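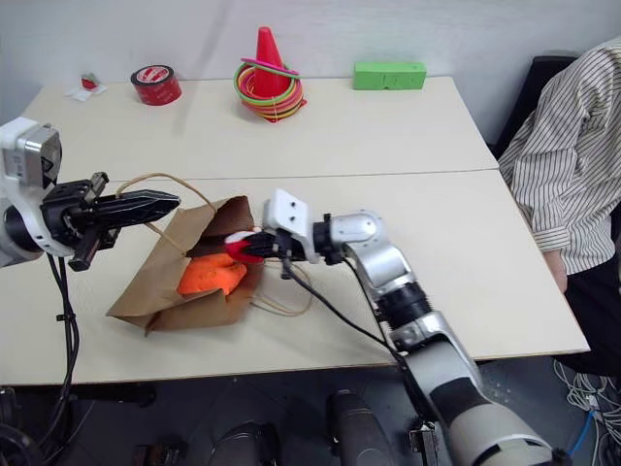 Zwischenbericht zur Erprobung des Zweiarmsystems Grostent

Vorhaben: Assistiertes Packen in kleinen Versandbetrieben
Zuwendungsempfänger: Bondness Anwendungszentrum
Anbieter des Systems: Cunha Automation
Stand: 15. Januar 2024

1. Gegenstand des Berichts

Der vorliegende Bericht unterrichtet die Plevbridge-Stiftung über den Verlauf der Erprobung des Systems Grostent im ersten Förderabschnitt. Geprüft wird, ob das von Cunha Automation als Komplettpaket angebotene System in Betrieben eingesetzt werden kann, die kleine und wechselnde Sendungen von Hand in Tüten packen und über kein eigenes Fachpersonal für Robotik verfügen. Das Paket umfasst zwei Arme mit Parallelgreifern, die Steuerung, die Software zum Anlernen neuer Abläufe sowie einen Wartungsvertrag mit einer Laufzeit von zwei Jahren.

2. Stand der Arbeiten

Lieferung, Aufbau und sicherheitstechnische Abnahme sind abgeschlossen. Der Arbeitsplatz besteht aus zwei aneinandergestellten Tischen. Auf dem hinteren Tisch an der Wand liegen kleinere Gegenstände bereit, darunter eine Rolle rotes Klebeband, ein grüner Block und ein Kegel mit farbigen Kunststoffringen. Der vordere Tisch dient als Packfläche. Während des Betriebs ist eine eingewiesene Person am Tisch anwesend, die den Ablauf überwacht und bei Bedarf unterbricht.

Im Berichtszeitraum wurden 915 Packversuche durchgeführt und protokolliert. Neun Versuche mussten wegen einer Störung der Steuerung wiederholt werden; die betreffenden Protokolle wurden gesondert abgelegt und gehen nicht in die Auswertung ein.

3. Packen in Papiertüten

Schwerpunkt der Versuche war das Einlegen von Gegenständen in braune Papiertüten mit Schnurgriffen. Diese Verpackung wurde auf Wunsch der beteiligten Betriebe gewählt. Sie stellt höhere Anforderungen als der Karton, für den der Anbieter das System vorrangig bewirbt: Die Tüte gibt nach und knickt ein, und ihre Öffnung liegt je nach Lage der Falten an anderer Stelle. Die Aufgabe wird daher auch bei liegender Tüte geprüft. Der rechte Greifer führt dabei den Gegenstand an die Öffnung heran, während der linke im Bereich von Tütenrand und Griff arbeitet.

Bei stehender, vorab geöffneter Tüte verlief das Einlegen in der Regel ohne Eingriff. Bei liegender Tüte wurden 70 Prozent der ausgewerteten Versuche ohne Eingriff beendet. Die häufigste Ursache für einen Abbruch war ein Schnurgriff, der sich über einen Greiffinger gelegt hatte und beim Zurückziehen die Tüte mitnahm. An zweiter Stelle standen Fälle, in denen ein weicher, unregelmäßig geformter Gegenstand bereits in der Öffnung lag und den Weg für den nächsten versperrte.

4. Bewertung des Angebots

Die Greifer halten kleine Packungen sicher, auch wenn diese nur an einer Kante gefasst werden. Die langen, flachen Finger erreichen das Innere der Tüte, ohne dass der Arm selbst die Öffnung berührt. Nachteilig ist die Zahnung der Finger, an der Schnüre hängen bleiben. Der Anbieter hat glatte Wechselfinger in Aussicht gestellt, diese jedoch bislang nicht geliefert.

Das Anlernen eines neuen Ablaufs ist in der Produktunterlage als Aufgabe für angelernte Kräfte beschrieben. Nach den bisherigen Erfahrungen trifft dies für Änderungen an bestehenden Abläufen zu. Für einen vollständig neuen Ablauf war in allen Fällen Rücksprache mit dem technischen Dienst erforderlich. Die deutschsprachige Anleitung ist im Kapitel zur Kalibrierung unvollständig; eine Mängelliste wurde dem Anbieter übergeben.

Die Leitungsführung entspricht noch nicht dem für einen Betrieb erforderlichen Stand. Das Kabelbündel am linken Arm verläuft über die vordere Tischkante nach unten, weitere Leitungen liegen auf dem Boden. Für die Erprobung im Anwendungszentrum wird dies hingenommen. Vor einer Aufstellung bei Dritten ist ein geschlossener Kabelkanal vorzusehen, der im Lieferumfang derzeit nicht enthalten ist.

5. Mittelverwendung

Die Ausgaben bewegen sich im Rahmen des bewilligten Finanzierungsplans. Minderausgaben bei den Reisekosten sollen für den Kabelkanal und für zusätzliches Verpackungsmaterial verwendet werden. Ein entsprechender Antrag auf Umwidmung liegt diesem Bericht als Anlage 2 bei.

6. Weiteres Vorgehen

Die Versuche mit liegender Tüte werden nach Eingang der glatten Wechselfinger wiederholt. Ab April ist die Aufstellung des Systems in einem ersten Partnerbetrieb vorgesehen, sofern Wechselfinger und überarbeitete Anleitung bis dahin vorliegen. Andernfalls wird die Erprobung im Anwendungszentrum fortgesetzt und der Stiftung ein geänderter Zeitplan zur Zustimmung vorgelegt.

Anlagen: 1 Versuchsprotokolle, 2 Antrag auf Umwidmung, 3 Mängelliste zur Anleitung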